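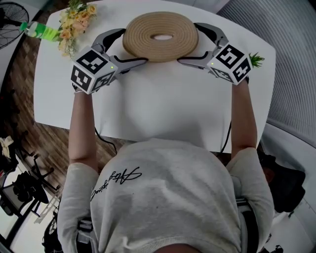
One reviewer of our December draft asked why anyone would pay for a hand-held gripper kit when a pair can be printed in the lab, and went on to say that the section on the Meltell read "like a shopping diary". I'll take the second remark on the chin. The first deserves a proper answer, so I've rewritten most of what follows.

4.2 Living with the kit

We bought the Meltell as a two-handed set through Veder, which also sells the calibration service and a support plan we didn't take. Before that we had used an Ibrahim kit, which we liked a good deal and which kept losing track of one hand whenever the two came close together. I mention it because it shaped what I looked for, and I'm sure I was kinder to the Meltell in its first week than it deserved. We had it for 10 weeks in all and kept 452 demonstrations out of a rather larger pile (the discarded ones are covered in 4.4).
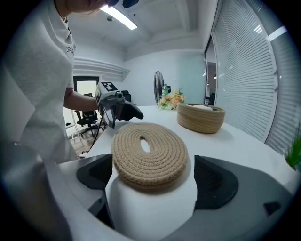
Soft, floppy household things are where I think a kit like the Meltell earns its money, or doesn't. Rigid blocks are easy and they flatter everybody. We wanted objects that bend when you pick them up by one side, and that have no obvious place to grab. The coiled rope piece between the fingers in Figure 3 is a good case: it has a small hole in the middle, and new operators can't decide whether to go for that or for the rim. We let them choose, then marked the choice in the log. The pads on the fingers were fine with braided cord once people learnt to close slowly -- most of them squeezed far too hard to begin with, me included. Veder's manual says almost nothing on this, and a single page on grip would have saved us an afternoon.

Now for the tracking, which was the main thing the reviewer wanted more of. We lost fewer sequences than we had with the Ibrahim, though I wouldn't claim the comparison is a fair one, as we had moved to a different room at Plostambridge in between and the lighting was better. Fast crossing movements still caused trouble. Recalibrating took 2 people and a fair bit of patience.

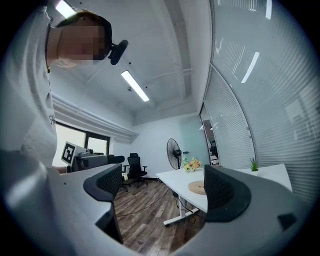
Field of view was the feature I had argued against when we were choosing, and I've changed my mind about it. I expected the very wide lens to throw away detail we needed near the fingertips. We did lose some, and small items at the far side of a table come out tiny. On the other hand, a single view from the gripper can take in both fingers, the table, the operator and the lights on the ceiling as well, as Figure 4 shows, and that made it far easier to work out afterwards where a hand had been pointing. The straight lines bend a lot towards the edges, so anyone using the footage should run the supplied correction first. My one real grumble is the cables. They trail over the floor and want tidying before every session, and I'd gladly have paid extra for a wireless version. Storage was a smaller nuisance: we set a cap of 2,000 clips per drive and stuck to it.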